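Chapter 6
Setting the Table: How Meals Got Their Shape

Posted 8/16/25 by the Grulteddale Open Textbook Desk
18 shares | 6 comments

Pull up a chair! Before you read any further, think back to the last meal you ate at a table. Did everyone have a separate plate? Did the food come all at once, or one dish at a time? Did somebody have to ask for the salt? Every one of those small details has a history, and this chapter is where we get to dig into it.

For a long stretch of the past, many diners in Europe did without plates of their own. They ate from a trencher, a thick slice of stale bread that soaked up sauce and could be eaten afterward or given away. A household roll from the town of Dredbridge, dated 1364, lists bread "for the boards" on a separate line from bread for eating, and that one line tells us a great deal about how the hall was run. Somebody was baking plates!

Shared dishes asked for shared manners. You took from the side nearest you, you wiped your knife before reaching into the salt, and you kept your elbows in (benches were crowded). When each person finally got a plate, a lot of those rules faded, and new ones grew up around who passed what to whom.

Color came later still for most families. Plain wood and pewter gave way to glazed pottery, then to cheap factory ware in every shade you could want. The Rätsep pottery catalog, which we will read closely in Section 6.3, offered almost 101 patterns in its best year, and buyers wrote in asking for more. Green was a favorite. So was pink, and people mixed them happily.

Condiments changed the table too. Once sauces came in bottles, the cook no longer had the last word on flavor, and each eater could season a plate to taste. We will spend a good part of Section 6.4 on that shift, with the Gurkelia pickle works as our main case.
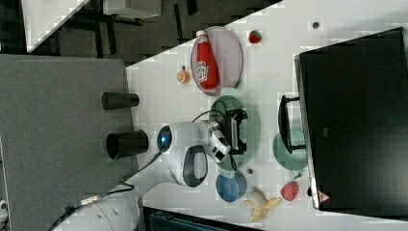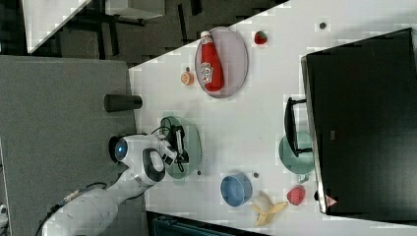
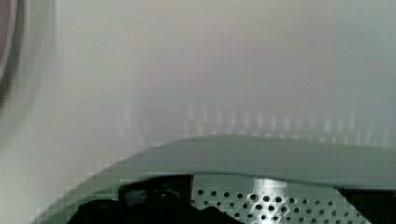 Before You Begin

Keep a table diary for six meals. Write down what each dish was served on, which things were shared, and what stayed on the table from start to finish. Bring the diary with you to Section 6.1, where we start with bread.

Key terms: trencher, board, salt, place setting, service, condiment

Questions about this chapter? Write to the Grulteddale Open Textbook Desk.
© Grulteddale Open Textbook Desk | Back to top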